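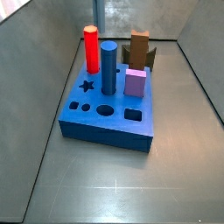

Maxence Ferrand
Wednesday, May 26, 2021

Bench day with the blue board. Started late, as the lights over the bin needed time to settle and I wanted the shadows in the holes to be the same all morning. They were close enough.

The plan was to settle the clearances before the July order goes to Comance. The list from last week had three open points: whether the star opening is too generous, whether the tall pieces stand by themselves on the top face, and whether the round holes need a chamfer. I took the second first because it needs no measuring. Stood the pieces up on the board, red one at the back left next to the blue cylinder, and left them while I wrote up the log. The tall ones look top-heavy from the side. I put a finger against the red one and it rocked and came back.

Removed the caliper readings for the star from the sheet. I had measured point to point on one and valley to valley on the other, and the difference between the two is useless. Will redo with the pin gauge.

Second round was with the pegs toward the far end of the bin. I dislike working there. The reach is long and the side walls slope, so a dropped piece rolls back toward the front of the floor, right of center, which is where the scuffs are worst. On the other hand the block sits flat there and does not creep when pushed from the front. A piece of tape on the underside would fix the creep everywhere else. Added to list. 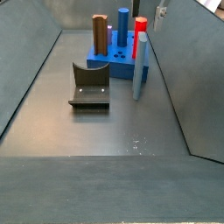 Fluted brown peg at left, red at right, pale rod leaning in front.

The fluted peg is the one I keep coming back to. The concave sides give four fingers somewhere to go, but they also make it hard to say what its width is. Hervé Bouvier takes the smallest circle that goes around it. I take the hole it has to enter and subtract. We agree on the result to within 2 tenths of a millimeter, so I have stopped arguing. The top edge is worn a shade lighter than the sides. That is handling, and I would leave it. A repaint adds thickness exactly where we don't want any.

The round holes read as plain dark circles from where I sit, with no visible lead-in. Decision: ask Zirnik for a quote on a chamfer, 6 holes on a trial block, no more until we have tried it for a week.

Lunch at the bench. Swept the floor of the bin with a dry brush. The white specks toward the front right are mostly marks in the surface and stayed where they were.

Afternoon, the black cradle. Base plate on the floor, back plate upright with the shallow arc in its top edge, two screws just in front of it. I want it to hold one round piece lying across the arc without any clamping.
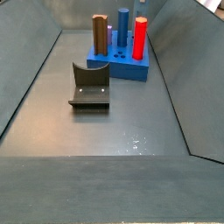

Godelieve Van Damme thinks the arc is too shallow for that and would cut it deeper before trying anything longer than 100 mm; she also asked for countersunk screws, so that nothing can catch on the heads. Both fair. The deeper cut costs an hour. The screws I can change tomorrow if the drawer has them.

Last job, the slim pale blue piece on its own, upright. One end of the top is fully rounded and the other nearly straight, so there is a right way around for it, and I have twice entered it in the sheet the wrong way. From now on the rounded end is "far" and the straight edge is "near."
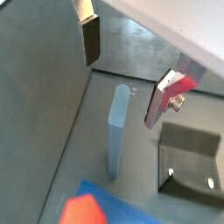 Slim pale blue piece on end, rounded side far.

Open for tomorrow: pin gauge for the star, tape for the board, screws, letter to Zirnik. Sheet saved under Stonstead, second tab.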